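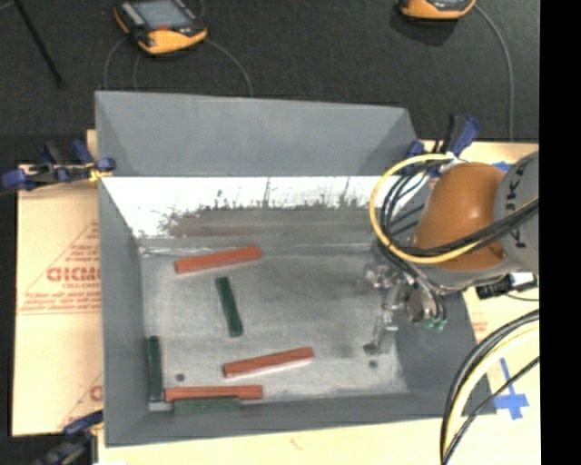 I get the same handful of emails about my bar stock every week, so I finally sat down on a Saturday with a pot of coffee and wrote out proper answers. If yours isn't covered, write to me anyway – I like hearing what people are making.

## Are the colors just paint, or do they mean something?

They mean something! Red is my softer mix, which files and carves easily. Green is the tougher one and takes a lot more elbow grease. I picked those two back when I sold at the Sowerby market, mainly because I had a can of each, and by the time I thought about changing them people were already asking for "three reds, please."

## Why do you keep them in a metal bin?

I've tried shelves, drawers and a very nice wooden crate that Marion Jardine gave me. The bars chewed up the crate inside a month (sorry, Marion). A metal bin gets scuffed and scratched and goes right on being a bin. I stand mine on flat sheets of cardboard so it doesn't mark the bench, and I swap the cardboard when it gets ratty.

## Shouldn't the red and green be kept apart?

Telma Bravo asks me this every time she stops by. For long-term storage, yes, I'd use two bins. For a few bars you're working through, mixing is fine, because you can tell them apart at a glance. If you have trouble telling red from green, scratch an R or a G into one end. I'll do it for you if you put a note on the order.

## Do they have to be stacked neatly?

Nope. Mine lie whichever way they land, some up against the side and some out in the middle. The one thing I'd say is don't drop them in from a height, especially the reds, or you'll ding the corners.

## My green bar looks paler than the last one. Is it a dud?

Probably not. Greens can look pretty gray depending on how the light hits them, so carry it over to a window before you worry. If it still looks off, send me the batch number from your slip (anything after 400 is the current mix) and I'll check my notebook.

## How do I clean the bin?

Tip everything out, brush the corners, wipe it down with a damp rag and dry it. The scratches stay. I gave up on those years ago.

## Can I order just one?

Sure, though shipping to Jernmont or Seltgate costs the same for one bar as it does for 3, so you may want to go in with a friend. Bigger orders, 40 bars and up, need a week's notice – I pour them all myself and the kitchen table is only so long.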